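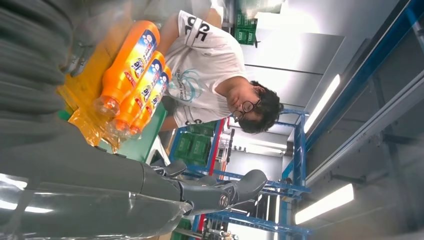 6 min read

What We Leave on the Bus

The lost property room at Tello Coach Lines is at the back of the ticket hall, past the restrooms and a vending machine. It opens at 6 in the morning, before the ticket windows do. By the time Deisy Marulanda has turned on the lights, the night drivers have already filled the metal bin outside her door.

Last year the room took in 3183 items. Marulanda has the number written on a card taped inside the first ledger, because people ask for it. She has run the room for most of her working life, and before that she sold tickets in the hall. She moved over when the man who had the job retired and left her two keys and a shoebox of unclaimed eyeglasses.

The work is simple to describe. A driver finds something at the end of a run and ties a paper tag to it with the route, the time and the seat row. Marulanda copies the tag into the ledger, gives the item a shelf, and waits for a phone call. If the call doesn't come within the holding period, the item goes to a charity shop, to the county, or into the trash. Medicine is handed in to a pharmacy at the end of each shift. Food is thrown out the same day, with the exception of sealed jars, which she keeps for a week.

Most of it is what you would guess. Umbrellas come in after the rain stops. Gloves come in one at a time. Phones used to be the biggest group, but people now notice a missing phone before the coach has left the station, and many of them run after it. Earphone cases have taken over. She gets bags of school books in June, when students ride home and seem not to care much where the books end up.

Then there are the things that somebody must have wanted. A wedding album. A set of dentures in a soup container. A trumpet, which stayed four months and was picked up by a boy's grandmother, who had known where it was the whole time and had been enjoying the quiet.

"People think I get strange things," Marulanda says. "I get normal things from people who were tired."

Yeison Ospina has driven the overnight route to Loller for long enough to predict which passengers will leave something behind. He watches for people who spread out. A person with one bag on their lap will get off with one bag. A person who takes off their shoes, hangs up a coat, plugs in a charger and puts a sandwich in the seat pocket has made a small home, and it is hard to pack up a home when the lights come on at 5 a.m. and everyone is standing.

He makes an announcement before each stop. He has tried different wordings over the years. "Please check for your belongings" did nothing. Now he names objects: charger, glasses, coat, the bag over your head. He says it works better, though he admits that chargers are still what he finds most.

His explanation is close to the one given by people who study memory. Hortensia Nina teaches psychology at a small college in Orberg and has her students spend a term keeping a diary of everything they misplace. The diaries are dull to read, she says, and that is why she likes them. The students rarely lose things while doing nothing. They lose them at the change from one task to another: getting off, checking out, answering a call, saying goodbye.

"You put the umbrella down so you can pay," Nina says. "Paying is finished, so your mind marks the whole thing as finished. The umbrella was never part of the plan. It was only in your hand."

She also found that her students lost fewer things they had paid for themselves, but the difference was smaller than she had expected. Habit mattered more. The ones who kept keys in the same pocket every day did not lose keys, and it made no difference whether they were careful people otherwise. One student who never lost a key lost three winter hats in the same term.

Her own method is to touch each thing before she stands up. Bag, phone, keys, glasses. She has done it in restaurants for so long that her children do it too, and she has been told it looks like a family prayer.

What happens when nobody calls is a different business. Twice a year, Tello sells its better unclaimed goods to dealers in mixed lots. The dealers can look but they can't open the boxes all the way, and the bidding is done on slips of paper. Florêncio Antunes has bought lots from the company since before it had a website. He paid 300 for his last one and got mostly coats, some decent luggage and a box of books in a language he could not identify.

Coats are where he makes his money. He has them cleaned, replaces the buttons and sells them from a stall in the covered market at Raltska. Children's coats go first. Umbrellas he gives away to customers if it is raining when they pay, and he is not sentimental about the rest. He does check the pockets. Over the years he has mailed back a passport, a ring and a letter that had a stamp on it but had never been sent. He did not read the letter. He put it in the mailbox and has no idea whether the address was still good.

Not everyone is happy to have a thing back. Heriberto Sotelo left a suitcase on the Loller coach after moving out of his brother's apartment, and when Marulanda called him he asked if he had to come get it. It held work clothes from a job he had quit. He came in the end, took out a belt and a framed picture of his parents, and asked her to donate the rest. He had to sign for the suitcase before he could give it away, so there are two lines in the ledger under his name.

The ledger is still on paper. The company bought software for the job some years ago, and Marulanda uses it when the main office asks for a report. But callers describe things badly. They say a jacket is blue when it is gray, or that they left it on the morning coach when it was the noon one. On paper she can run her finger down a page and see what else came in that day, and she finds that a wrong color or a wrong hour matters less.

She has advice for anyone who loses something in transit. Call the same day. Give the route before you give the story. Say one thing about the item that would not be true of another like it, such as a broken zipper or a sticker. And call again after a few days, since a bag can ride under a back seat through several trips before a cleaner gets to it.

The phone rings at a quarter past seven, and it's a woman who thinks she left a scarf. Marulanda asks which route, opens the ledger and pulls the lamp closer. There are four scarves from that coach.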